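先说结论:旧台式机别急着扔,先拆开看一眼。看一眼又不花钱。

写这篇是因为昨晚又跟人吵了。群里有人说家里那台老机器开机要三分钟,准备叫人上门收走,给多少算多少。我说你先把侧板卸了看看里面。他说看了也不懂。我说不懂也看。然后就没人理我了。行吧,那我写长一点。

我的意见很简单:大部分人对电脑的厌烦,其实是对那个合着盖子的铁箱子的厌烦。打不开的东西,坏了就是坏了,慢了就是老了。打开之后就变成另一回事,风扇是风扇,线是线,灰是灰。灰可以吹掉,线可以重插。一台慢得让人想砸的机器,有时候就是某根内存没插到底,或者硬盘到寿了,换一块,又能用好几年。

我在 Pletville 住的时候,楼下有家修理铺叫 Rivadeneira,门脸窄得要侧着身进。老板不爱说话,收费倒是写得清清楚楚,贴在墙上:清灰 30,重装系统 60,别的面议。我头一回去是抱着一台死机的旧主机,心想这下要出血。他把侧板一掀,拔下内存,拿橡皮擦了擦金手指,插回去,两边的卡扣咔哒一响。开机,亮了。收了我 30。我站在那儿脸有点热,这事我自己也能干的。

从那以后我就有了这个毛病,见到旧机器就想掀盖子。亲戚家的,同事家的,街边等着收走的。14 台总有了,专门记在一个本子上,哪台换了什么,哪台救不回来。救不回来的也有,主板上电容鼓包的,我焊工太差,只好算了。

说到主板。很多人第一次看见它会发怵,密密麻麻一片绿,觉得碰哪儿都会坏。其实你要认的东西没几样。长条的、一排一排带棱的,内存插槽,末端有小卡扣。彩色的那一把线是供电。细扁的那种数据线接硬盘,插头有防呆,反着是插不进去的。圆圆的孔是打螺丝的。认得这几样,日常的活能干掉一大半,剩下的那些小黑块小白块,你不用知道叫什么,别拿螺丝刀去戳就行。
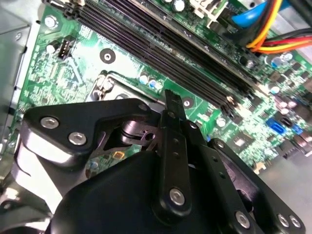

拆旧机器之前最该先做什么?

先关机,拔掉电源线,再按一下开机键把余电放掉,然后才动螺丝。

有人会说,现在谁还用台式机啊,笔记本都是焊死的,你说这些有什么用。有用。正因为新东西越来越难打开,手边那台还能打开的才更值得留。我不是怀旧,老机器费电,声音大,占地方,这些我都认。可是它的内存能加,硬盘能换,电源坏了换电源,风扇响了换风扇,每一样都是单独卖的,螺丝拧开就到。你花一顿饭钱能让它多干三年。新买的薄本子呢,内存焊在板上,买的时候省了那一档,往后就一直省着吧。

还有环保那一套,我本来不想讲,讲了显得爱教训人。但回收这个事大家想得太美了。交出去就觉得自己做了好事,至于交出去以后到了哪里,没几个人问。我问过一次,上门的小哥说他也不知到,他只管拉到仓库。所以我现在的想法是,能在自己桌上多待一年,就多待一年。

Marijke Declercq 不同意我。她在 Stalldale 一个社区活动室教老人用电脑,手里过的旧机器比我多得多。她的原话我记得大概:你有时间你当然修,人家没时间,人家就想打开网页看孙子。修机器是你的爱好,别说成别人的义务。

这话我想了好几天。她有道理。我确实享受那个过程,周末下午,桌子清空,铺块旧毛巾,螺丝按位置摆在杯盖里,拧着拧着天就黑了。要是把这个推给一个下班已经八点、还要哄孩子睡觉的人,是挺讨厌的。

但我还是有一点不肯让。我没有要求人人都修。我说的是看。掀开侧板,拿手机照亮,看五分钟。灰厚不厚,线有没有松,风扇转不转(这个要通电才看得到,手别伸进去)。看完你仍然可以叫人来收,没人拦你。至少你知道自己扔的是什么。而且很多人看完就不扔了,这个我有把握,本子上那些机器,有好几台的主人当初都是铁了心要扔的。

再说说修理铺那边的毛病,免得大家以为我在替他们说话。有些店专门吃你没打开过这一点。朋友拿去一台不亮的机器,店里说主板烧了,得换整套,报价比买台二手的还贵。她没换,抱回来给我,是电源排线松了,往里一按就好。你要是自己掀过一次盖子,哪怕什么都没修好,下次听人报价的时候心里就有点数,至少敢问一句:哪个件坏了?能指给我看吗?肯指的店,一般不坑人。支支吾吾的,抱走。

工具也别买多。网上那种一盒几十个头的,Grumimix 我买过一套,好看是好看,真正用的就一把十字的,其余的在盒子里躺到现在。一把十字螺丝刀,一个吹灰的皮球,一支软毛刷。硅脂等你真要拆散热器的时候再买,买早了放干。手环我没戴过,拆之前摸一下暖气管或者机箱的金属边,干燥的冬天多摸几回,毛衣脱掉。有人为这个骂过我,说不规范。那你就戴,我不抬杠。

拍照!这条一定要写。每拔一根线之前拍一张,机箱前面板那几根细线尤其要拍,开机键、重启、指示灯,长得一模一样,我第一次就没拍,对着说明书插了一晚上,说明书还是别的型号的。后来每次都拍,拍糊了重拍。

还有,别在地毯上拆。别一边吃东西一边拆。别跟家里人说"半小时就好",肯定不止的。

写到这里水开了,先去泡面。群里那位要是看到了,侧板后面一般就两颗螺丝,手都能拧动。拧不动再来找我,晚上九点以后我都在。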